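# Resetting a Small Bedroom Before Company Comes

Flarville rental, second bedroom. Twelve minutes if you don't sit down on the bed.

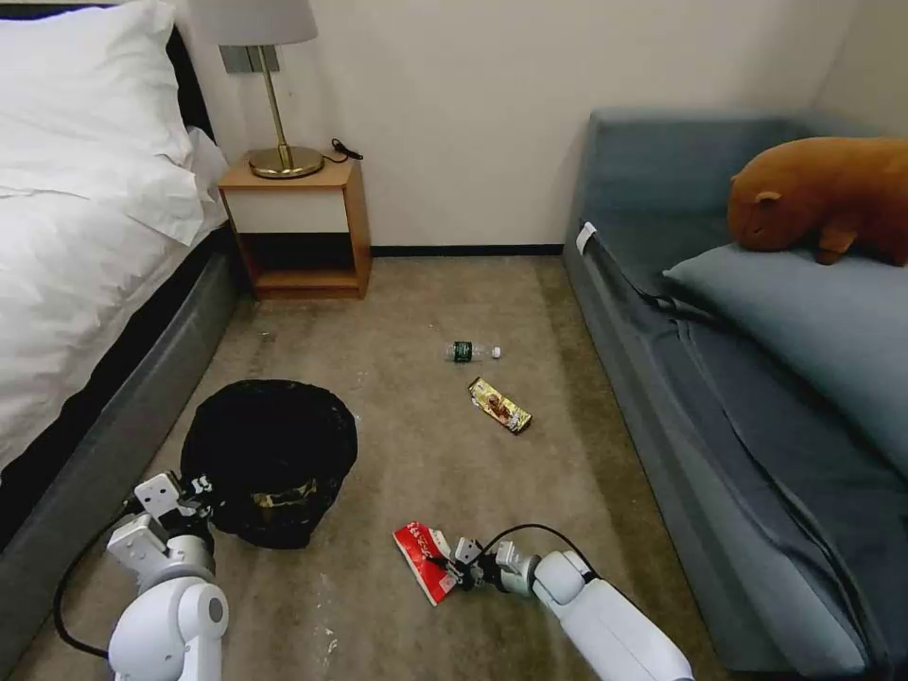

## 1. Trash first

Get a small bag and walk the carpet. Water bottles, candy wrappers, anything else that has settled in for the season. Empty the bottle in the bathroom sink, put the cap back on and drop it in the recycling. Wrappers go in the bag. Your pocket is how they end up in the dryer.

## 2. The bed

A rumpled duvet is easier to fix from the foot end. Grab two corners, give it one big shake and let it land. Pull it even on both sides so it covers the same amount of frame - the padded kind hides nothing. Smooth toward the pillow, then plump the pillow even if it looks plump already. Gus Nakamura skips this and thinks guests can't tell. They can.

## 3. Nightstand

- Coil any loose cord and put it in the drawer.
- Wipe the top, lifting the lamp. Dusting a neat circle around the base is cheating.
- Run a dry cloth over the shade and the brass.
- Check the open shelf underneath. Old paperbacks breed in there.

## 4. Sofa bed

Brush the seat with your hand, front to back, and tug the fabric flat. Feel down behind the cushion for coins and crumbs. If someone is sleeping on it, open it now and find out whether the hinge is in a mood.

## 5. Carpet

Vacuum last, starting at the far wall and backing out the door. Lint comes up in one pass. For stains on beige, dab with cool water and a drop of dish soap, and don't scrub unless you'd like a bigger, fuzzier stain. Leave the door open while it dries.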